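Does the narrator in "The Brollard Letters" lie about the father, or just not know?

posted in Homework & Essays > Drama, April

Need help, essay due soon, up to 2,000 words and I have 335. Play is The Brollard Letters, we did it in class from the Homaretti edition. In act 3 the daughter reads the last letter out loud and the narrator says he never saw it before. But in act 1 he quotes a line from it?? My teacher says "consider memory" and thats all I got. Is it a mistake by the author or am I suposed to write about it.

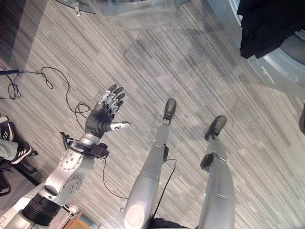
Gray striped carpet, silver arm

Also does page 49 count as a stage direction or is he talking to us. It's in italics but so is everything.

Gunhild Kjærgaard
Not a mistake. He's telling the whole thing years later, so the act 1 line comes from the older man, who has read the letter by then. The younger one in act 3 hasn't. Same actor, two ages. Look at the verbs: past tense when he talks to the audience, present inside the scenes. I'd build the essay on that and use the mother's speech about the train as your second example, she gets the date wrong and he lets her.

Page 49 is him talking to us. Stage directions in that edition have brackets.
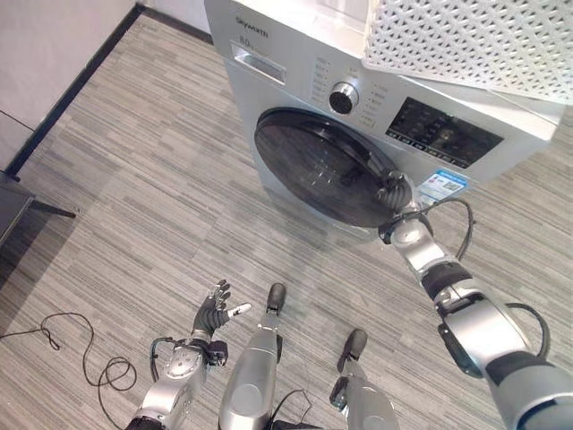 2 min read

Willy Dijkstra
he's lying imo. He wants the sister to look like the one who found out first so he doesn't have to feel bad for leaving Grolbridge. Read the bit with the coat again. Don't have my copy here but its near the end of act 2, she asks him straight out and he changes the subject to the weather 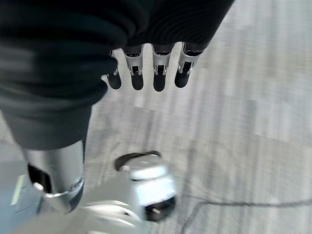

and then he does it again with the landlord, Declercq. So that's two times. You could argue both, memory AND lying, teachers like that. Just quote stuff. My essay had hardly any quotes and I got killed for it.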